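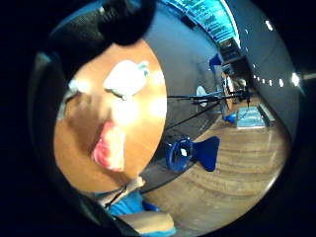 Kit de saisie Skeson (gant + pince à main), vos avis ?

zuritz_fan
Salut à tous ! Je compare les kits de démonstration manuelle pour notre petit labo et le Skeson me fait de l'œil. 728 euros avec le logiciel, sans le bras. Quelqu'un l'a gardé plus de quelques jours ? J'ai surtout peur du poids au poignet et du grand-angle de la caméra (les bords se tordent dans tous les sens).

Nii Amegashie
Je l'ai depuis août. Le grand-angle, on s'y fait vite, et pour l'apprentissage c'est plutôt un plus : on garde l'objet et toute la pièce en même temps. Par contre l'étalonnage m'a pris 20 minutes la première fois, avec une notice traduite n'importe comment.
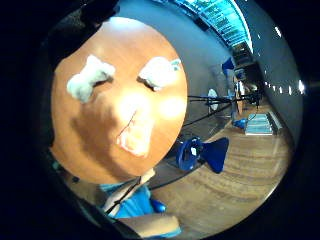 Rangi Tomoana
Pas d'accord avec Nii sur l'optique. Dès que l'objet est trop près, mon modèle perd la profondeur. J'ai fini par renvoyer le kit et prendre le Brumberg, 492 euros, moins joli mais le suivi tient mieux.

Nii Amegashie
T'avais la mise à jour du firmware ? Chez moi ça a tout changé.

Rangi Tomoana
Oui oui, la dernière. Bof.
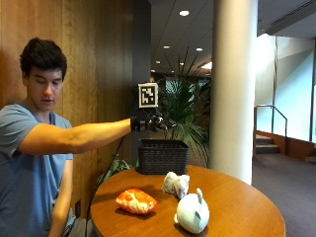
amissah_64
Moi c'est le prix des accessoires qui m'agace, 159 euros la mallette, sérieux ! Pour le reste je suis content. Je bosse surtout avec des peluches et un panier noir sur une table ronde, et le gros marqueur carré sur le dessus de la main se fixe bien droit. Prévoyez juste une caméra fixe à côté, sinon il ne sert pas à grand-chose.

zuritz_fan
Merci ! Et la mallette, on peut s'en passer ?

amissah_64
Une boîte à chaussures et de la mousse, ça marche très bien.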